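Guides > Laundry > Towels > First wash

4. Washing new towels

The label says wash before use. For once I agree with a label.

1. Wash new towels on their own at 42 degrees, or the nearest your dial offers.
2. Skip the softener. Zepeda claims theirs "feeds the fibres", whatever that means.

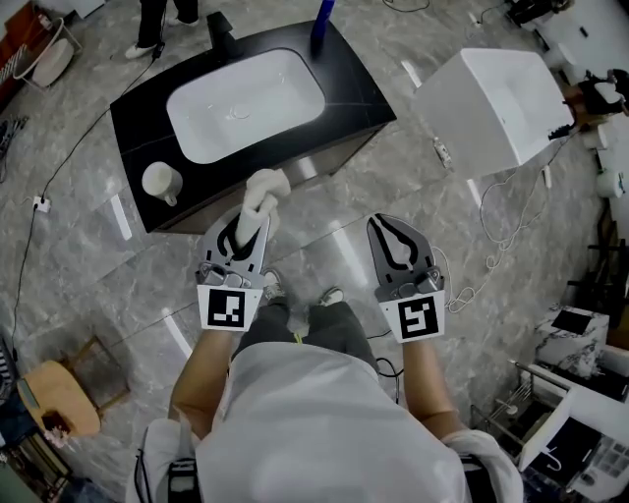 3. Halve the powder. The scoop in the box is generous – guess who sells the powder.

Caution: ignore the vinegar trick if your machine's maker warns against it.

4. Shake each towel hard before drying.
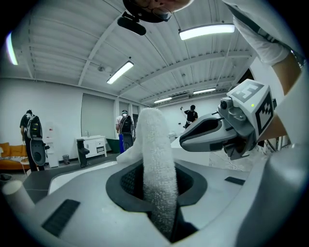

5. Dry on low. "Eco" on my old Broneck took nearly 8 hours, so check the clock.

Comments

Prasetyo Setiawan: Still shedding fluff after three washes. Normal?

Pandova224: Mine stopped in November. Cheap ones never do.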